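Withdrawal stuck at "pending" on Nernis – normal?

katayama_r
Put in a withdrawal of £324 on Nernis last Tuesday. It still says pending. Deposits go through in seconds, so I don't see why paying out takes a week. Account was verified in July when I joined. Has anyone else had this?

meinir_b
Same with me in the summer. Mine was held for nine days because I'd paid in with one card and asked for it back on another. Check whether you changed cards.

katayama_r
Same card both ways. It's the only one I've ever had on there.

LoicP
Did you take the welcome bonus? If you did, there will be a turnover rule on it. On Nernis you have to stake the bonus several times over before any of the balance is free, and each bet has to be at longer than evens. Bets shorter than that don't count at all.

katayama_r
I took the free bet, not the matched deposit. Used it on a Saturday football double and it lost. Everything in the account now is my own money and winnings from it.

LoicP
Then the turnover rule shouldn't touch you. Ask them in writing which term they are holding it under. Use email – the live chat transcript disappears when you close the window.

Sofia Moschos
I don't agree that this is always the bookmaker stalling. I used to work on payments for a small book, and a first withdrawal over a certain size gets looked at by hand. With us it was one person doing that on weekdays only. If you put it in late on a Tuesday it could easily be Friday before anyone opened it.

meinir_b
Friday, yes. Not the Tuesday after. And they never seem to need a person to look at a deposit by hand.

Sofia Moschos
No, I'll give you that. I'd still wait for the written answer before making a complaint. A complaint moves it to another queue and the payment stops until that's dealt with.

LoicP
It shouldn't stop, though. Zudwood paid me £63 while I had a complaint open with them about something else. Depends on the firm.

katayama_r
Emailed them this morning and asked which term. Automatic reply only so far. I haven't cancelled the withdrawal, although the button is sitting there.

meinir_b
Don't cancel it. That puts the money back in your balance and you start again from the beginning. I did that once with £113 and had lost the lot by Sunday.

LoicP
Agreed, leave it. Blue shirt, two pictures: 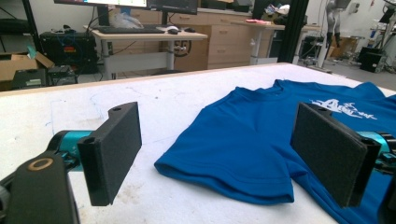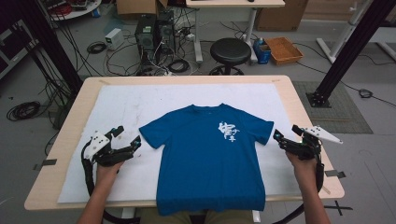 Dörte Kuhlmann
Has the name on the bank account been checked against the name on the betting account? Mine was held because the bank had my middle name and Nernis didn't. I sent a statement and was paid two days later. They never asked me for it, I only found out by ringing.

katayama_r
Could be that. The bank has my full name and I signed up with the short one. Will send a statement tonight.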